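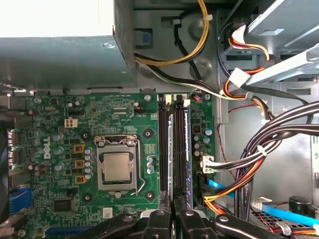 Two Sundays with the planning register

I have a new hobby and I'm afraid it's reading planning applications. It started with the notice cable-tied to the lamp post at the end of our road, the one about the old Faltine bakery, and it has now eaten two whole Sundays and most of a pot of coffee. I'm having a lovely time.

For anyone who doesn't live round here, Faltine's is the brick building on the corner of Zuncombe Lane with the curved shopfront and the green tiles under the windows. It sits inside the conservation area by the width of a pavement. It stopped being a bakery before we moved in, and then it was a carpet shop, and then it was nothing. The application is to put the shopfront back, take off the boxed-in fascia, turn the upper floors into 8 flats and add a set-back storey on the roof behind the parapet.

I expected to be cross about the roof. I went in ready to be cross! But I sat down with the drawings and I've come round to most of it.

What's in the file

The register on the council website is a bit of a jumble, and documents get uploaded in whatever order somebody gets to them. The heritage statement is 216 pages long, and I would say a good third of that is maps of the town with a red line round the same building. Skip to the part on the frontage. There's a proper history of the tiles in there, and a set of old elevations showing that the door used to be on the corner itself, cut across at an angle, with a little step up. I've walked past that corner hundreds of times and always thought the brickwork there looked odd. Now I know it's the filled-in doorway.

The architects are Beaudoin, who did the chapel conversion by the canal, and their drawings are a pleasure to read. Everything has a dimension on it. The new storey is set back 35 centimetres further than it was in the first version, which doesn't sound like much until you look at the sight-line drawing from the bus stop and see that the line just clears the parapet. From the far side of the green you'd still see it. They don't hide that, there's a view from there too. 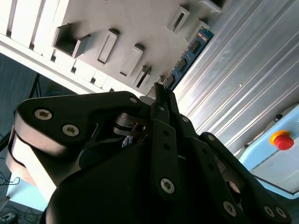
The windows

This is the bit I care about, so bear with me. The first-floor windows on the Zuncombe Lane side are the old timber sashes, all still there, with their horns and their lovely wobbly glass. The first application wanted them swapped for double-glazed units in a matching pattern. The conservation officer wrote back asking for a joinery survey, and the survey (uploaded sideways, so I read it with my head on my shoulder) says most of them can be mended, with new bottom rails and some splicing at the sills.

So the revised scheme keeps them and puts secondary glazing inside. Hooray! We did the same in our back bedroom and I can't recommend it enough — you lose a bit of sill for your plants and gain a great deal of quiet.

I'm less happy about the rear. The plans show the outhouses coming down for bin and bike storage, and the drawings for the replacement say only "brick to match". Match what? The back wall is three different bricks already. I've put that in my comment, along with a request for a sample panel to be built on site before anything is ordered. Sample panels are a very normal thing to ask for, and they get written in as a condition all the time.

The Ridano comparison

A few neighbours have brought up the Ridano building on the high street, which got permission for a roof storey and ended up with a great grey box you can see from the station. I went and looked that one up as well (I told you, two Sundays). The permission there was for something lower. It was changed later through an amendment, and hardly anyone wrote in, probably through not having noticed it. The lesson I've taken is to keep watching a file once the main decision has been made. You can save an application on the council site and it will email you when something is added. It took me ages to find the button, it's at the very bottom under the map.

How to comment

You have until Friday, April 25, 2025 to send something in. You can do it online or by letter, and you don't need to be an immediate neighbour. Say what you like as well as what you don't. I wrote a whole paragraph in favour of the corner door. Parking and loss of view will come up, they always do, but materials, windows and the height of the roof are where a short, specific comment is worth writing.

It should go before the planning meeting in June, which is open to the public, and I'll be up in the gallery with a flask. I'll post again once the officer's report is out. In the meantime, if anyone has an old photograph of Faltine's with the corner door still in use, please, please send it to me.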